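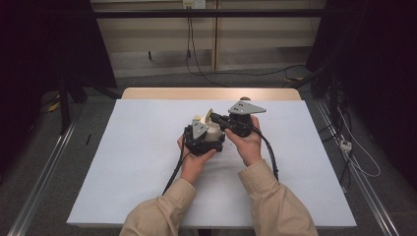

Programs > Equipment Grants > Robotics > Progress Reports

Print this page | E-mail this page

End-Effector Comparison: Progress Report 3

Submitted to Gareswood by Amancay Retamal, October 29, 2023

Cable routing was the main source of lost test time in this reporting period, and it accounts for most of the changes to the schedule set out under Work Plan. The problem is specific to the Trandach device. It is compact enough to be held in two hands over the white board on the work table, but it has two black cables, one trailing from each side, and neither has a fixed path once the device is on the arm. In the original mounting position the cables were dragged across the wrist joint during rotation. The mounting position was changed twice, and cycles run before the second change have been marked in the log so that they can be analyzed separately.

Scope

The grant covers a side-by-side trial of three powered end effectors on one arm, with one controller and one set of test objects. The three devices are the Tevex, the Troncoso and the Trandach. The purpose is to recommend one of them for light bench handling: picking up, turning and putting down small parts that arrive in no fixed orientation. Cost is being recorded but is not scored. Suction devices were excluded at the proposal stage and have not been reconsidered.

Status of Deliverables

Test protocol, final version: delivered.
Arm and controller baseline: delivered.
Tevex grasp trials: complete.
Troncoso grasp trials: complete.
Trandach grasp trials: in progress.
Wear inspection: not started.
Final recommendation: not started.

Results to Date

A total of 2518 grasp cycles has been logged. The protocol calls for 1000 cycles per device. The Tevex and the Troncoso have both reached that number, and the remaining 518 cycles belong to the Trandach. A cycle is one approach, closure, lift, quarter turn, return and release. A cycle is logged as failed if the object is dropped, if it is put down outside the marked zone, or if the controller stops on a fault.

Of the cycles logged, 239 were failures, an overall rate of 9.5 percent. This figure combines all three devices and should not be quoted as the performance of any one of them. It also includes the Trandach cycles run before the cable path was corrected. A device-by-device breakdown will be issued when the Trandach series is complete and the failed cycles have been classified by the same person under the same rules. Classification of the Tevex failures has been finished. The Troncoso set is partly done.

Some observations can be reported now without waiting for the full breakdown.

Tevex. Closing force was repeatable over the whole series. Most failures occurred at the approach stage, when the object lay close to another object and the finger came down on the neighboring part. These failures say more about finger width than about force control. A narrower finger is available from the supplier, but fitting it in mid-series would have broken the protocol, so it was left alone. We would like to run a short additional series with it if time permits.

Troncoso. Drops were more common with smooth cylindrical objects and were concentrated in the quarter turn. The device reports position but not force, and the controller therefore has no way to detect the start of a slip. Raising the closing current reduced the number of drops but marked two of the softer test objects. The series was completed at the lower current setting specified in the protocol.

Trandach. Results are incomplete. The device holds objects well when it reaches them, including the flat items that gave the other two difficulty. Controller stops make up a larger share of its failures than they did for the other devices. The stops were first attributed to an encoder fault. Replacing the encoder lead had no effect. The stops became much less frequent after the cables were moved, and the working explanation is now intermittent contact at the connector under side load. This has not been proved. A bench test with the connector loaded by a hanging weight has been drafted and will be carried out before the cycle trials resume.

Controller

The same controller has been used for all three devices, with a separate parameter file for each. The files were frozen before the first logged cycle. One change was made afterward: the fault timeout for the Trandach was lengthened so that a brief signal loss no longer ended the cycle. That change was reversed after review. A longer timeout would have hidden the stops we are trying to explain, and the cycles run with it have been removed from the total given above.

Logging was moved from the controller's own memory to a separate computer early in the period. The controller overwrites its oldest records when memory is full, and this was not clear from its manual. No logged cycles were lost. Some motor temperature readings from the first Tevex runs were overwritten. They were not part of the scoring, but they would have been useful for the wear inspection, and the gap will be noted in the final report.

Cameras

Camera comparison is a minor part of the grant and has been kept small. The overhead camera is used to decide whether an object has been put down inside the marked zone. The white board gives adequate contrast with every test object except the two palest ones, for which the zone decision is made by hand. A darker board was tried for a short time. It improved detection of the pale objects and made the black ones harder to find. We have gone back to the white board and will keep it to the end of the trials.

Lighting is held constant during logged runs. Shadows cast on the board by the arm caused false readings near the far side of the zone, and the camera exposure was lowered to deal with this. Runs affected by the earlier exposure setting were checked by hand against the recorded video, and the outcome of each cycle was corrected where necessary.

Mounting and Handling

Changing from one device to another takes longer than planned. The Tevex and the Troncoso use the same adapter plate. The Trandach needs its own, and the fasteners can be reached only with the wrist turned to one side. The device has to be supported by hand while they are tightened. Two people are now assigned to this task. The written procedure has been updated to require that power be off at the controller, and that both cables be disconnected, before the device is removed from the arm.

After each change the tool center point is measured again. Repeat measurements on the Tevex and the Troncoso agreed within the tolerance set in the protocol. The first Trandach measurements did not. The cause was a burr on the adapter plate, which has been filed flat. Measurements taken after that were within tolerance.

Budget

Spending is within the approved total. The replacement encoder lead and the second adapter plate were charged to spare parts. Staff hours are above plan for mounting and below plan for analysis. We request permission to move unspent funds from the travel line to the spare parts line in order to buy a strain relief kit and one extra connector pair for the Trandach. No increase in the total award is requested.

Work Plan

The connector load test comes first. If it confirms the fault, the connector will be replaced, and the Trandach series will be restarted from zero with the new part. If it does not, the present series will continue to its full length with the corrected cable path, and the earlier cycles will be reported in a separate table. Either course can be finished in November if no further parts are needed.

Wear inspection will follow for all three devices, in the order in which they were tested. It covers finger surfaces, fasteners, cable jackets and connector pins. The final recommendation depends on both the completed breakdown and the inspection, and no ranking of the devices should be inferred from this report.

Decisions Requested from Gareswood

Approval of the transfer from travel to spare parts.
Confirmation that a restarted Trandach series may replace the existing one in the scored results.
Approval, in principle, of the additional short series with the narrower Tevex finger.

Contact | Copyright Gareswood | Back to top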